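Home safety checklist for people living with a seizure or movement condition
Room-by-room visit, completed with comments
Checked by: Najwa Matar
Present: Cameron Brunton, Britt-Marie Hellström (sister)
Month of visit: April

Marks used: OK / Action / Not checked

1. Entrance and hall

1.1 Front door can be opened from outside in an emergency. Action. Key safe fitted but the code has not been given to the neighbour.
1.2 Floor clear of loose mats. OK. Mat removed after the last visit.
1.3 Light switch within reach of the door. OK.

2. Bedroom

2.1 Bed height allows feet flat on the floor when sitting. OK.
2.2 Bed away from radiator and sharp furniture. Action. Bedside cabinet has square corners at head height. Fit corner guards or move it 400 mm further off.
2.3 Fitted sheet stays put when turning over. OK. Cameron says the older sheets used to ride up and tangle his legs at night.

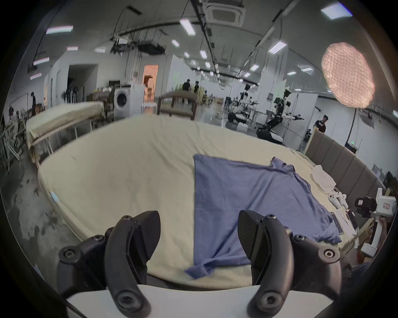

Item 2.3: cream sheet, fitted over the mattress edge.

2.4 Night alarm tested. Action. The Birow sensor went off on the second try only. Replace battery and test again over 3 nights. Write the times down.
2.5 Phone can be reached from the floor. Action. It charges on a high shelf.

3. Bathroom

3.1 Door opens outwards or can be lifted off. OK.
3.2 Lock can be undone from outside. OK. Coin slot type.
3.3 Shower used in place of bath when alone. OK. Agreed with Britt-Marie.
3.4 Water temperature limited. Not checked. Boiler was off for servicing.

4. Kitchen

4.1 Back rings of the hob used first. OK, by habit.
4.2 Kettle is a tipper or one-cup type. Action. Full-size kettle still in use.
4.3 Blender and knives stored low. OK. The Bamix is kept in a drawer, unplugged. 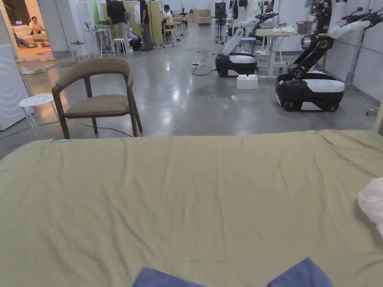
4.4 Hot drinks carried in a lidded cup. Action. Two lidded cups were bought and are still in their box. Cameron finds the lids stiff, so try the softer ones from the clinic shop before giving up on the idea.

5. Medicines and paperwork

5.1 Tablets in a weekly box. OK. Filled by Britt-Marie.
5.2 Seizure diary up to date. Action. Gap of 2 weeks in March. Kumiko Sekiguchi needs it for the next nurse appointment.
5.3 Emergency plan on the fridge. Action. Old copy, wrong phone number for Britt-Marie. Print again and put a second copy in the hall.

Open actions to be checked by Baoshan Lü at the next visit. Items 1.1, 2.4 and 5.3 to be done first.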